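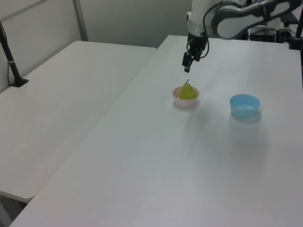 Why does my washer stop partway through the cycle and sit there with the drum full of water?

Most of the time something is in the way of the water leaving, and the first two places to look are the little filter behind the flap at the bottom front and the drain hose where it goes into the wall.

Okay, so that's the short version, and I wish I'd started there. What follows is my whole log on ticket 3673, which I kept open with Clestora support for most of May and which finally got closed on June 13, 2018. The machine is a Jiltetti front loader, the 800 model, bought secondhand when we moved into the place on Macapagal. I'm pasting my notes in more or less as I wrote them, with the grumbling trimmed a bit.

First entry. Came down to find the washer stopped with the towels floating in it. Display says E2. The manual (I have the manual! I was so proud) says E2 means "water fault, contact service." Great. Turned it off at the wall, left it ten minutes, turned it back on, picked spin only. It hummed, clicked, and put E2 back up. Opened the ticket.

Reply from support: please clean the detergent drawer. I did. It was pretty gross in there, I'll give them that, with a blue crust all along the back where the softener goes. Soaked it in the sink, scrubbed it with an old toothbrush, put it back. Still E2, still full of towels.

Second reply: please drain the machine using the emergency hose. Now this I didn't know about. There's a skinny rubber hose tucked in next to the filter, with a plug in the end, and you pull the plug and let it run into something flat. I used a roasting pan. If you do this, have two pans, because the hose doesn't care that your pan is full, and getting that plug back in with wet fingers is no fun at all. It took me around 120 minutes with all the emptying and mopping, and then I wrung out the towels in the bathtub.

Filter next. Unscrew it to the left, slowly, with a rag underneath. Mine had a hair tie, some gray fuzz, a dime and a piece of plastic that I think came off a collar stay. Rinsed it, put it back, ran a short rinse with nothing in the drum. It drained! I wrote to support that it was fixed and thanked them and felt very handy.

It was not fixed. Three loads later, E2 again, and this time the filter was clean as a whistle.

Support asked whether the pump was spinning. You can check with a flashlight through the filter hole once the water's out: there's a small plastic wheel at the back, and you should be able to turn it with a finger or the handle of a spoon. UNPLUG IT FIRST. Mine turned, a little jerky, and they said jerky is fine, that's the magnets. So the pump seemed okay, which was a relief since I'd already priced one.

Then they asked for the height of the drain hose. I hadn't given the hose a thought since we moved in. Dragged the machine out (it weighs a ton, get help or put an old blanket under the feet) and found that the hose had been shoved way down into the standpipe, so far that it was bent over on itself at the elbow. With a small load it could sort of manage. With towels or jeans, forget it. I must have pushed it in like that on moving day when I was trying to get the washer closer to the wall.

Pulled it back up, cut off the old zip tie, put on a new one at the height marked on the hose, and left a hand's width between the machine and the wall so nothing gets squashed. Ran the towels on hot. Ran the jeans. Ran the bath mat, which is the worst thing we own for holding water. No E2.

I also ordered a replacement hose from Bravum, mostly because the old one had a white crease where it had been folded and I didn't like the look of it. It came with a plastic hook that holds the bend in the right shape, and I'd get one of those even if you keep your old hose. Fitting it was one clamp at the pump end. The clamp was stiff and I said some words.

Couple of things I'd do in a different order next time. Look behind the machine before taking anything apart. Drain it before touching the filter, every single time, even if you think it's empty. And put the load size in the ticket when you write in, as support told me afterward that "only fails on heavy loads" would have sent them to the hose straight away.

Status on the ticket now says Resolved, customer corrected install. Fair enough. If E2 comes back I'll reopen it and add to this page. Still haven't put the kick panel back on, one of the clips snapped and I'm waiting on the part.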